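Bin picking cell: cable dress pack and fingertip setup, how do you do yours?
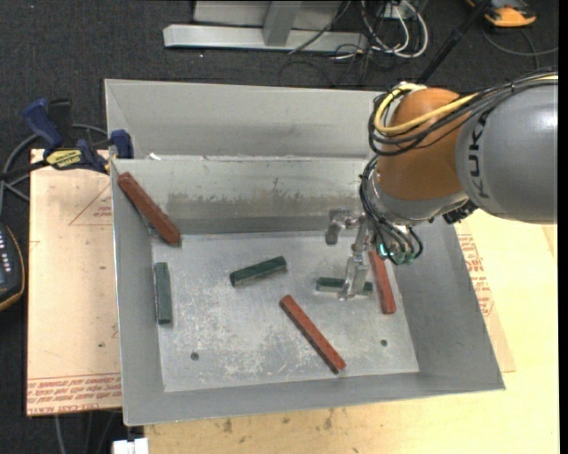 The KUKA reaching into the bin, red and green blocks in, IRWIN clamp on the rim.

narnthorpe_nick_nack
Finally got the cell to a state where I want to talk about it! It's a pick-from-bin setup, red and green rectangular blocks tipped in any old how, and the arm has to fish them out one at a time. I've been at it since January and I'm still grinning every time it goes in for one.

Three things I'd love opinions on.

1. The cables. Yellow one loops up by the orange joint, the thick black ones go over the grey link and down towards the tool. I like a generous loop (I've snapped a tight one before, on another machine, never again) but near the bin walls I worry about it catching.

2. The bin. It's held with a bar clamp on the left rim. Quick to undo, but is it good enough?

3. Blocks that lean in the corners. Look at the red one at the upper left, propped against the side with its end up near the rim. Those are the ones that cost me picks.

Controller runs the Skarner planner, 500 ms settle time before each close.

blockhead14
Lovely bit of work. On the cables, I'd keep the loop but control where it goes. At the moment it looks free to wander when the wrist turns over. A sprung retractor further back on the arm lets it pay out when you reach and pulls it in when you don't. Wieser do a small one that fits with two straps. Takes an evening.

torque_and_tea
Disagree a bit with blockhead14. Retractors are great on a big arm doing the same path all day, but with random picks you get the hose tugging in a different direction every time and it wears at the clamp. I'd limit the last axis in software instead. Do you need the full turn? A rectangular block looks the same after half a turn, so you can always choose the grasp that unwinds you!

narnthorpe_nick_nack
Oh, that's clever. I was letting it pick whichever grasp scored best and never looked at which way round the wrist ended up. Trying it tonight.

blockhead14
Fair point about the half turn. I'd still do both. Software limits are lovely until somebody jogs it by hand at 6 in the evening with one eye on the clock.

greasegun_gal
The clamp would be my first job. One clamp on one rim means the bin can pivot when the fingers push down on something. There are two small round holes near the front of the floor, so use them if there's wood underneath! Put locating pins through, keep the clamp as the hold-down, and you can lift the bin out to clean it and drop it back in the same spot. Then check your bin frame once a week, mine is a Monday job with a brew.

torque_and_tea
Pins yes, but don't let them stand proud of the floor or you'll be hitting them with that lower finger. Flush or nothing.

dellesetti_fan
On the leaners: I run a Dellesetti camera over a similar bin and the shiny scuffed floor gave me more grief than the blocks did. Have you tried a matt coating? Mine went from a depth map full of holes to something usable in one afternoon.

greasegun_gal
Paint will scrape off in a week with metal fingers going in and out. Fix the lighting first.

dellesetti_fan
Mine has lasted 14 weeks so far, but I've got rubber tips on, so you may be right for this one.

narnthorpe_nick_nack
Brilliant replies, thank you all. Half-turn trick is in and the loop behaves much better, it hasn't crossed over itself once this evening. Pins next. For the corners I'm going to try a sideways nudge to knock the block flat before the pick, and I'll post the numbers if they're any good.

12 replies hidden
Shares: 6

Comments

wobblyaxis: Stealing the half-turn idea for our cell. So simple!

old_fitter: Whatever you do with the loop, look at the jacket where it bends. That's where mine always goes first.

pinsandneedles: Any update on the nudge? I've got the same trouble with leaners and mine just slide along the wall.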